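Sorting the Small Stuff: A Household Clutter Study
Project report by Rónán Brophy, Introduction to Domestic Design
May 25, 2022
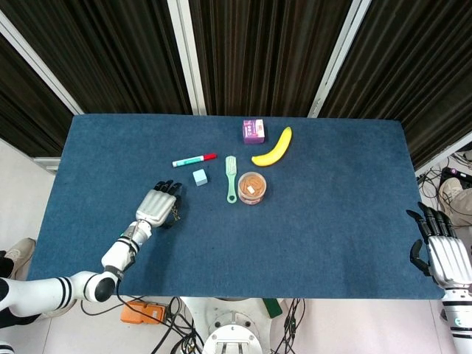 Where should a small object live if it doesn't belong to any one room?
Close to the spot where it gets used most often, in a shallow open tray, with its own space marked out by colour or shape.

I landed on that answer after a whole term of thinking about the things that pile up on kitchen counters and hall tables, and I still find the subject fascinating! My favourite part was choosing the objects. I wanted a mix that would turn up in an ordinary home on an ordinary afternoon: a banana, a whiteboard marker with a red cap, a mint-green comb or brush, a small carton, a pale blue cube and a round jar with a red band near the bottom. The blue cloth was a great surface to work on. The yellow of the banana practically jumps off it, while the cube is much closer to the background colour and takes a second look.

Method

I wrote a card for each object and asked 20 classmates to put the cards into groups. They could make as many groups as they liked and name them however they wanted – "breakfast", "desk", "things my sister leaves out". Then I asked them to do it again with only two groups allowed. Across both rounds and a longer take-home list I ended up with 568 separate placements, all typed into one very long spreadsheet.

What I found

The banana was easy. Almost everyone put it with food, and the jar usually went along with it. The marker was the surprise for me. I had it down as an office item, but plenty of people wanted it in the kitchen for labelling leftovers or writing on the calendar. The comb split the group between bathroom and front hall, and the hall people were very firm about it (you notice your hair on the way out the door, they said).

The cube caused the most arguing. Without an obvious use it drifted from group to group, and in the two-group round it was often the last card placed.

The tray

For the practical half I built a prototype called the Brarus, a divided tray 15 centimetres deep from front to back. My first version had tall walls and looked tidy, but small things vanished behind them. The second has low walls and coloured felt in each section. I'd love to try a third with one section left unlabelled, for whatever the cube turns out to be.

Still to do: sand the corners, reprint the cards on heavier paper and repeat the sort with older participants in November.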